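Filed under: Student Work > Everyday Design > Term Reports

The Door Is in the Way: Reheating Lunch on a Small Table

Tsegereda Degefa and Tymofii Polishchuk

Our group set out to study how people reheat food when the only place to do it is one small table. We had planned to study a whole kitchen. Then we priced a kitchen.

The task is simple on paper. Open the microwave, put the food in, close the door, turn a dial, wait, and take the food out again. We asked 12 classmates to do this in our corner of the Plidwood building, 61 turns in all, and wrote down every pause, bump and sigh. The food was a toy hamburger, which kept our grocery bill down and survived the term in better shape than we did. Since it was a toy, the heating was pretend and the waiting was very short.

Most of the trouble came from the door. It opens to the left and takes over that side of the table, so anything you put down first had better be somewhere else. People who opened the door before thinking about the plate did fine. People who set the plate down first often had to move it, and a few moved it twice.

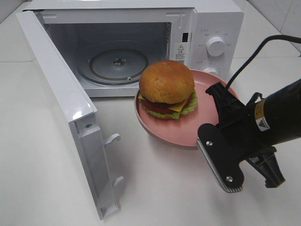 Where the plate waits matters more than we expected. Right in front of the oven feels natural and is a short reach from the turntable, but a plate left there gets between you and the lower knob. Thịnh Vi lifted the plate, turned the knob, and put the plate back where it had been, on every single turn. We recorded this as a strategy.

The knobs were the other weak spot. The markings around them are small, and several people turned the upper one first simply because it was easier to get at. The warning label was read by Ifeoma Ogundipe and, as far as our notes show, by no one else.

If we ran this again in February we would use a heavier plate and mark a parking spot for it on the right side of the table. We would also like a second table. Our request is pending.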